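Kernness - la paire de pinces à main, kit à monter soi-même

Bon, ça y est, la paire Kernness a enfin sa page ! Je l'ai dessinée sur les soirées du lundi, à l'atelier partagé, parce que je voulais montrer des gestes à mon petit bras Simon sans passer par une manette (j'ai essayé, j'ai détesté). On prend une pince dans chaque main, on fait le geste, et le bras apprend à partir de là.

Le kit contient les deux pinces, une gauche et une droite, les plaques de marqueurs, les câbles et un sachet de 29 vis. Deux doigts par pince, un corps imprimé en noir, et la plaque blanche à points qui sert au repérage. Comptez 2 soirées de montage si vous avez déjà soudé un connecteur, un peu plus sinon. 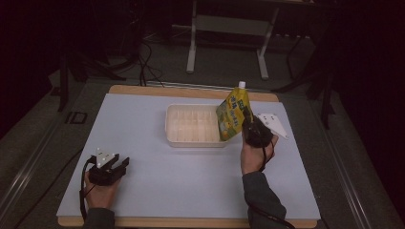

Côté prise, j'ai refait les doigts 11 fois. Les premiers glissaient sur tout ce qui est souple et brillant, genre gourde de compote, et Miklós Kiss m'a soufflé l'idée du patin plus large, collé avec un léger angle. Depuis je ne touche plus à rien ! Les patins restent une pièce d'usure, j'en glisse un jeu de rechange dans la boîte.

Le câble, par contre, c'est mon regret. Il sort vers le bas, il passe près du poignet, et au début on s'y prend un peu les manches. Vignesh Poduval bricole une version sans fil avec une carte Retumia, je mettrai ses fichiers ici quand elle tiendra une séance entière.

Prochaine série en février, 20 kits, pas plus - j'imprime tout moi-même. Les plans restent en libre accès sur la page Ivska, avec la liste des pièces.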